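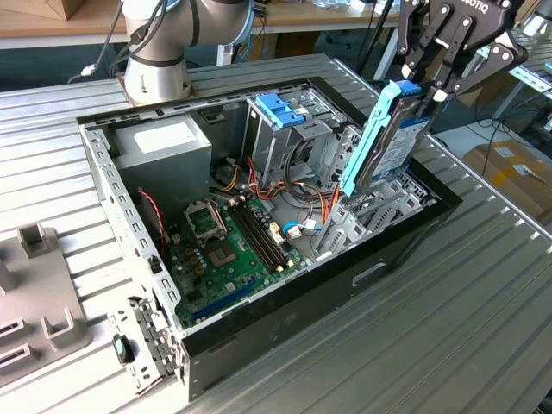 Kullbridge has always maintained that the Vunton grip fault was a wiring mistake at one site, that it was found and fixed within days, and that the method itself was never in doubt. The published record supports the first of these claims in part and says little about the other two.

The Vunton grip fault is the name given to a series of failures in the Vunton cell, a robotic station for taking hard drives out of scrapped desktop computers. The cell was built by Kullbridge and run by the recycling firm Jalali at its Tundport plant. In the failures, the gripper let go of a drive after lifting it clear of the computer case. One dropped drive landed outside the table and inside the space where an operator would normally stand. There were no injuries.

Background

Jalali began using the cell in February. Its stated purpose was to remove drives before the rest of the machine went to shredding, so that the drives could be logged and erased separately. An operator took off the side panel and laid the tower on its side. The arm then reached in, closed two fingers on the drive or its plastic caddy, and pulled it free.

Kullbridge's sales material called the process "fully unattended." It's hard to square this with the operating procedure, which required a person to open each case and clear any cables lying across the drive. The same material gave no drop rate, and none appears to have been measured before the cell was delivered.

The failures

The first reported drop came in a batch of 66 towers. Jalali's log shows 7 drops in that batch, all of them after the drive had left its cage. Five drives fell back into the open case or onto the table. The other 2 went to the floor, one of them on the operator's side.

Operators kept the cell running through the whole batch. The log lists the early drops as "mispick," a category also used when the gripper closed on nothing. Because the two kinds of event shared a label, the daily report didn't show anything unusual, and the batch was signed off on a Monday as normal.

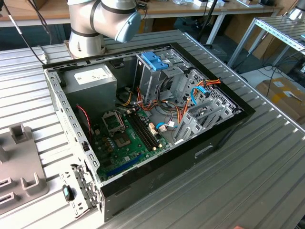 Opened tower on the slatted work table at Tundport, with the arm behind the case.

Cause

Kullbridge's report blames a loose signal wire between the gripper and the arm controller. When the wire lost contact, the controller read the grip as released and sent an open command to match. The report describes this as a rare electrical event made worse by poor installation.

The explanation is plausible but thin. A gripper that opens when it loses its signal is a design choice, and the usual advice for a machine carrying a load is that it should hold its position instead. The report doesn't say why the opposite behavior was chosen, or whether other Vunton cells behave the same way. It also gives no account of the caddies. Several of the dropped drives were held by the plastic caddy and several by the bare metal body, and the report treats both as equal without any test data.

A second weak point is the safety assessment. It assumed that anything dropped would stay within the edges of the table. The arm's path carried each drive 200 millimeters past that edge on its way to the collection bin, which makes the assumption difficult to follow.

Response

Kullbridge replaced the wire, added a clamp to the connector, and changed the controller so that a lost signal stops the arm with the fingers closed. Jalali moved the bin onto the table side of the cell and put up a low guard panel. Drops and empty picks are now logged separately.

Kullbridge has since stated that the problem is "resolved at the root." The claim rests on a repeat run at Tundport whose length and results haven't been released. Jalali has said only that the cell is back in use. It hasn't said whether the cell handles every model of tower it receives, or how many are still opened and emptied by hand.

Data handling

A dropped drive may no longer spin up, so it can't be erased by software and has to be destroyed. Jalali's procedure at the time had no step for this. The drives from the affected batch are listed as "processed," a term the firm doesn't define.

See also

Protective stop
Electronic waste
Gripper failure modes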